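Peltatside Recipe Cards

README, last touched in March

Hi, and thanks for stopping by. Peltatside is my typed-up collection of handwritten recipe cards, 1640 of them, mostly from church sales, estate boxes and one very generous neighbor. I started typing them because my own handwriting was getting worse and I wanted to search for "buttermilk" without emptying a shoebox on the floor. Then it grew.

What you get

One big file, cards.csv, with a row for each card. There's also a folder called boxes with a short note on every box the cards came from (14 boxes so far), and a file called oddwords.txt, which is my favorite part and which you can skip if you only came for the pudding.

The columns in cards.csv:

card_id – box number, dash, card number. Box 9 skips from 9-31 to 9-33. I dropped a number, sorry, and renumbering would break other people's notes.
title – as written, spelling and all. "Choclate" stays "Choclate."
from_whom – the "from the kitchen of" line, first name only.
ingredients – separated by semicolons. I used to use commas and it was a disaster ("butter, softened, 1 stick" turned into three ingredients).
steps – as written. Lots of cards have no steps at all! They just list things and trust you.
oven – the number on the card, or a word like "slow" or "quick." Please don't convert these to degrees and send them back to me as fixes. I like the words.
stain – yes or no. Grease, batter, coffee, whatever. Cards with stains tend to be the good recipes, though I've only cooked 48 of them so take that as a hunch.

The kitchen stuff

People keep asking what size "a bowl" is, and I really can't tell you. A card from box 3 says "fill the red bowl" and leaves it there, as if we'd all been over for supper. I've left those measures exactly as they are and put the word HOUSE in the notes column so you can filter for them.

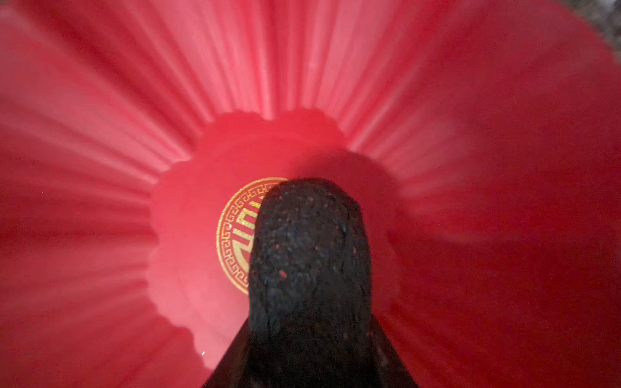 Red bowl with fluted sides, looking down into it.

If you want to cook from a HOUSE card, my advice is to start with the flour or the sugar, guess from a similar recipe, and work out the rest from there. I did this with a steamed date pudding on a Sunday and it took me three tries. The second one was soup.

How it was typed

By me, in the evenings, from the cards themselves. Ecaterina Nistor checked boxes 1 through 6 against the originals and caught 80 mistakes, most of them fractions. Boxes 7 and up have only had my eyes on them, so be a little more careful there, especially with baking soda. Anything I couldn't read is marked [?] and I'd rather have a [?] than a wrong guess.

Versions

Grorard was the first one. Commas everywhere, please don't use it.
Rustad fixed the separators and added the stain column.
Plotent is the current one. It has the HOUSE notes and the two newest boxes, which are nearly all pickles.

Things to know before you use it

Some of the canning recipes are old and I would not follow them. They're in here as a record of what people wrote down. Please look up a current, tested method before you put anything in a jar.

Last names, street addresses and phone numbers are gone. If you spot one I missed, tell me the card_id and I'll pull it the same day.

You're free to use the typed text for whatever you like – a mention of Peltatside would be nice. Fixes are welcome too: send the card_id, what it says now, and what you think it should say. One per line is easiest for me.

Still to do: box 15, and deciding whether "oleo" gets its own entry in oddwords.txt.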